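How to Check a Manipulation Success Rate Before You Believe It

Posted 2020-11-17

Every few weeks a new paper or product page claims a robot policy "solves" some kitchen task at a rate in the nineties. I have tried to reproduce enough of these to be suspicious by default. This tutorial walks through the procedure I use on a claimed result for lid placement and removal, using our own policy, Pokero, as the victim. You can use the same steps on anyone's numbers, including your own, which is where I'd start.

What you need

A trained policy you can run without its author standing next to you. A single arm with a parallel gripper. A pot with a lid that has a knob, and at least one other dish. A plain spreadsheet. Patience for resets, which take up most of the day.

Our training set was 1177 teleoperated demonstrations, recorded in July. The evaluation scripts come from Gilleo, our in-house logging tool, but nothing below depends on it.

Step 1. Write down what counts as success

Do this before the first trial and don't touch it afterward. "Lid on pot" is too vague. We used: the rim sits flat all the way round, the gripper has let go, and the pot handle has not turned so far that a person would have to turn it back. The third condition sounds fussy. It removed a good share of what our first, looser count had called successes, and I suspect it would do the same to a lot of published ones.

If the paper you are checking gives no definition, write your own strict one and a loose one, then score both. A large gap between the two tells you the headline number depends mostly on who was scoring.

Step 2. Split the task into stages

A single pass/fail mark hides where things go wrong. We score lid placement in four stages:

Reach: the fingers get to the knob without bumping the lid.
Grasp: the knob is held well enough to lift.
Carry: the lid stays in the grip over the pot.
Seat: the lid ends up on the pot as defined in Step 1.

Mark the first stage that fails and stop scoring there. Resist giving partial credit. I have seen averages of partial credit reported as "success" and it is very hard to undo once it's in a table.

Step 3. Fix the start positions

Print or sketch a layout sheet and use it for every method you compare. If the operator places the pot by feel, the pot will drift toward the spots where the policy does well. I did this myself for a whole morning and had to throw the trials out.

Keep at least one object in the workspace that has no part in the task. We use a bowl. A policy that only works when the pot is alone on the table hasn't learned much about pots.

Step 4. Run the methods blind and mixed

Shuffle the order of policies and have the scorer work from video without knowing which one was running. Our comparison method, Ostermann, is a plain behavior cloning baseline with no extra tricks. In the unblinded pilot it looked clearly worse than Pokero. In the blind run the gap shrank to a size I would not put in an abstract.

We did 455 trials across both methods. That is more than most papers report and I still wouldn't call it generous once it is divided by start position.

Step 5. Look hard at the carry stage

Glass lids deserve extra attention. Clear or shiny surfaces are a known nuisance for depth cameras, and a knob gives two fingers very little to hold. A lid can hang at an angle and still be in the grip, and whether you score that as a good carry should already be settled in Step 1. A still from this stage is also the picture most likely to end up on a project page, because everything looks fine in it. 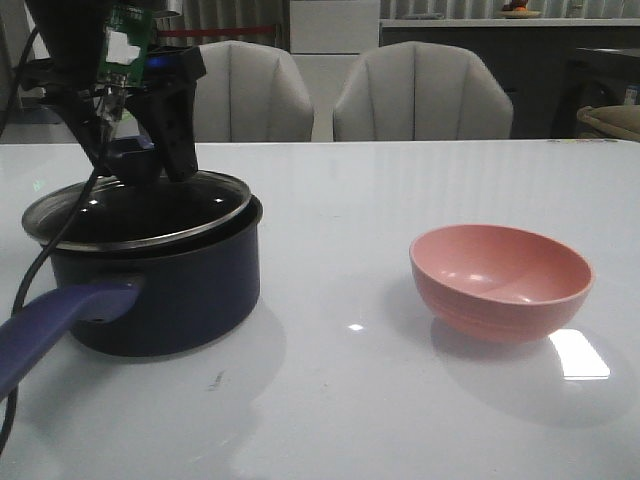

Figure 1. Carry stage: lid held by the knob, tilted, just above the saucepan. Bowl at right is the unused object.

A frame like this supports a mark of "carry" and nothing further. Seating has to be scored from the end of the video, after release.

Step 6. Change one thing and run it again

Pick a change the authors would call minor. We moved the pot 7 centimeters outside the demonstrated area and ran a short block. Most failures moved forward to the reach stage, which suggests the policy leans on where the pot usually is. One short block doesn't prove that. It does make me want a larger test before anyone says "generalizes."

Swapping the lid for one with a different knob is a good second change. We haven't done it properly yet.

Step 7. Report the dull parts

List every trial, including the ones you stopped. We stopped 2 for cable snags and counted them as failures, with a note. If you leave such trials out, say how many and why. Give the per-stage counts, both success definitions, and the layout sheet.

Common problems

The scorer keeps asking to see a clip again. Your definition is too loose. Tighten it and rescore everything, old clips included.

The baseline does better than expected. Leave it alone. Check that you trained it as carefully as your own method, then report it.

Results change after lunch. Check the lighting and the camera mount first. We lost a block to a mount that had slipped on the Grollel stand, and the logs showed nothing odd.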